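Vovine Socks: a hand-held gripper dataset for folding and pairing laundry
Data card and notes, last updated May 23, 2023

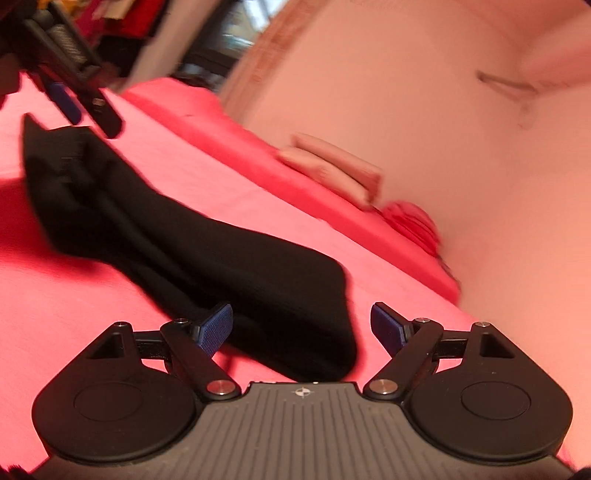

Wrist view from one of the two hand-held grippers, black sock on the red bedsheet.

What you're getting

Hi, and thanks for looking! Vovine Socks is a set of 1,315 short demonstrations of a person handling socks with a pair of hand-held grippers, one in each hand. There's no robot arm in the recordings. I did every demonstration myself, and the idea is that a policy trained on the wrist video and the gripper motion can then be run on a two-arm robot with the same fingers bolted on. I wanted to know how far that gets you with something small, floppy and annoying, and socks were the most annoying thing I owned.

I started in April with a plan to cover all kinds of clothes. That lasted until I looked at my first batch of shirt demonstrations and saw how differently I'd done each one. Socks are small enough that I could settle on a routine and stick to it (mostly — see the problems section).

The tasks

Every episode has one of these labels in its task field:

flatten: the sock starts bunched up and ends laid out flat
fold: the sock starts flat and ends folded once, toe to cuff
pair: two socks end up one on top of the other, toes pointing the same way
handoff: one gripper picks up the sock and passes it to the other

Flatten is the biggest group by far, and it's also the one I'd start with. Fold is short and pretty tidy. Pair episodes run long, and I wouldn't train on them alone.

How it was recorded

Each gripper has its own camera looking out past the fingers, so you get two video streams per episode, left and right. In plenty of clips you'll see the other gripper wander into view. I kept those moments in on purpose. When I masked the second gripper out, the handoff policy got clearly worse, and my guess is that it was using the other hand to work out when to let go.

Most of it was recorded on a bed. A bedsheet wrinkles, slides and gives a little when you press down, and I think that matters more than I'd expected. My early table-only policy kept pushing its fingertips into the mattress and stopping there, as if it were waiting for something hard to show up.

Backgrounds are ordinary home clutter. There are other bits of fabric lying around in a good number of episodes, and I didn't clear them away between takes.

What's in an episode folder

left.mp4 and right.mp4, the two wrist videos
motion.csv, with position and rotation for both grippers, plus how far open each one is
meta.json, with the task label, session number, surface and quality flag

The times in motion.csv are in seconds from the first video frame. Finger opening is scaled from 0 (closed) to 1 (fully open). Rotations are quaternions with w last. I got that wrong in my own loader for an embarrassing number of evenings, so please check yours first if the motion looks like a blender.

The data comes from 19 recording sessions. Please split by session and not by episode! Clips from one session share the same light, the same sheet and often the very same sock, so a random split makes your numbers look wonderful and tells you very little. The file splits.txt has the one I use, with 13 sessions for training and the rest held out.

The baseline

The baseline policy is called Grireck, and it lives in the baseline folder. It's a small diffusion policy that takes the last two frames from each wrist camera and predicts a short chunk of motion for both hands. Nothing fancy. I trained one copy per task and let each run for 2,000 epochs, which was more than flatten needed and maybe not enough for pair.

I'm leaving success rates out of this card for now. My robot trials were too few and I scored them myself, so I don't trust them as numbers. I can tell you what I saw, though. Flatten works well enough that I stopped hovering over the stop button. Fold works when the sock starts out properly flat and falls apart when the cuff is curled under. Handoff is very sensitive to timing. Pair mostly doesn't work yet — the policy gets the first sock down nicely and then tends to pick it straight back up.

One result did surprise me. Relative motion (each action measured from the current gripper pose) beat absolute motion on every task, and the gap was widest on the bed recordings. If you only try one change, try that one.

Known problems

Motion blur. I move fast when I'm bored, and it shows. The blur field in meta.json is a score per clip, higher is worse. Dropping the worst clips helped fold and made no difference to flatten.

Dark socks. A black sock between black gripper parts is hard to pick out, and the policy does let go early on those more than it should. More light sessions would help, and so would more pale socks.

Strong colors. On a bright sheet the color spreads onto nearby walls and the camera's white balance drifts along with it. Color jitter during training took care of most of that for me.

Tracking loss. When a gripper gets very close to a plain stretch of sheet, the pose can jump. Those episodes are flagged as "shaky" in meta.json. They're still in the download, but my training split skips them.

One person. It's all me, and I'm right-handed. The right gripper does most of the picking up and the left does most of the holding down. Mirroring the clips helps a bit, as long as you swap the left and right streams too (ask me how I know).

Related bits

Thongdee is the conversion tool that turns raw recordings into the folders described above. You don't need it unless you want to add your own sessions. Pulatlow is the little viewer I use for checking clips, with both wrist videos side by side and the finger opening drawn underneath. It's slow on long pair episodes and I know about it.

Using and sharing

Research and hobby use are both fine. Please don't repost the videos on their own without this card. If you find a mislabeled episode, open an issue with the episode number and I'll fix it in the next update. Added sessions are very welcome too, especially from left-handed people with light-colored socks!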